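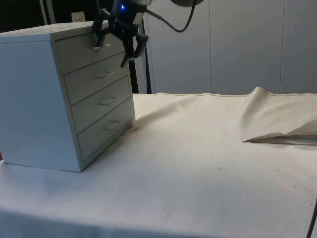
According to Jingyi Xiao, a rule that could not be broken without being noticed was the only kind worth printing, and the draft of Section 6 did not meet that test. She had written this in the margin of the page and again in the covering message, and on Friday she repeated it in the second-floor meeting room at Karkon, where the draft lay open between her and Gorazd Ristić.

Section 6 concerned drawers. Its full title was "Handled Furniture: Opening, Closing and Release," and it ran to nearly three pages. It required that a gripper engage the handle before any pulling force was applied. It required that the arm stop if the drawer did not move. It required that all drawers be closed at the start of a run, and that the operator confirm this by eye.

"Confirm to whom?" Xiao asked.

Ristić replied that the operator would confirm it to himself or herself and then proceed.

"Then there is no record."

"There is the run."

"The run is what we are examining when we need the record."

Ristić made a note. He had held the post of standards officer for six years, first at the Rellholm site and then at Karkon, and he had drafted the original edition of the handbook in the course of one February. It had contained 409 clauses. The present edition contained 186. He did not regard the reduction as a loss, although he could still recite several of the clauses that had been removed, and on occasion did so.

The matter before them had arisen from Run 409, a number he considered unfortunate. During that run, on the Arus cell, the arm had drawn out the top drawer of a small cabinet and released the handle as instructed. The cabinet had then shifted on its cloth. The next pull had begun from a position that was no longer correct, and a finger of the gripper had been bent. No person had been near the table. The report, submitted by the evening shift, stated that all procedures had been followed, and on review this was found to be true.

"The cloth is permitted," Ristić said. "Clause 3 permits a covering."

"Clause 3 permits a covering that is fixed at the corners."

"It says secured."

"What did you mean by secured?"

He considered the question for some time. At Rellholm the tables had been fitted with clips, and the word had meant the clips. The tables at Karkon had no clips. The word had been carried over from one edition to the next and had been read by every operator on the floor, each of whom had presumably supplied a meaning.

"I meant that it would not move," he said.

Xiao wrote this down as he had spoken it. She proposed that the cabinet be fastened to the table and that its position be checked after each release. She proposed further that the check be entered in the Rocha log, with initials, before the next pull was authorized. Ristić observed that this would add time to every run. She agreed that it would.

They proceeded to the closing of drawers, on which there was less to say, and to the definition of a handle, on which there was a great deal. At ten minutes past five the lights in the corridor went down to their evening level. Ristić struck out "secured" in Clause 3 and wrote "fixed so that it does not move" above it. He read the line aloud. Xiao asked him to read it again, more slowly, and to say who would be doing the fixing.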